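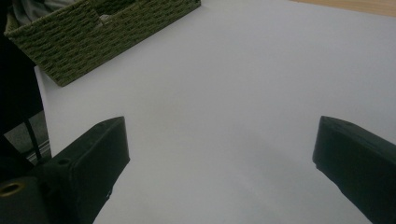 An olive-green woven basket on a white tabletop.

I've chartered small sailboats for 18 summers now, and I'm going to say something that will annoy half my friends: the crewed week is overrated. There, done!

Don't get me wrong, I've been on one. Last January my old sailing buddy Gil-soo Song talked me into a week through Trekgate, on a boat called Funitz, with a skipper, a cook and more towels than I own at home. It was lovely. I ate like a king. By the third afternoon I was hanging around the wheel like a kid outside an ice cream shop, hoping somebody would let me steer (they did, for a bit, very politely).

What I missed was the fuss. Arguing over the chart at breakfast, picking the wrong bay, moving at dusk because the swell came in and the pasta was sliding off the stove. I remember every bad anchorage I've ever had, and I couldn't tell you the name of one place Funitz took us.

Then there's the money. Gil-soo's extras alone came to 1252 dollars, and a good chunk of that was marina fees we'd never have paid on our own. My 41-foot bareboat the summer before had a cranky fridge and a dinghy that leaked, and the outboard was 199 extra for the week, and I'd book her again tomorrow.

Gil-soo says I'm just cheap and can't sit still. He's already got his eye on another crewed one for next winter, out of Chae this time, and he keeps sending me the menus. I've told him I'll come if I get to do the anchoring.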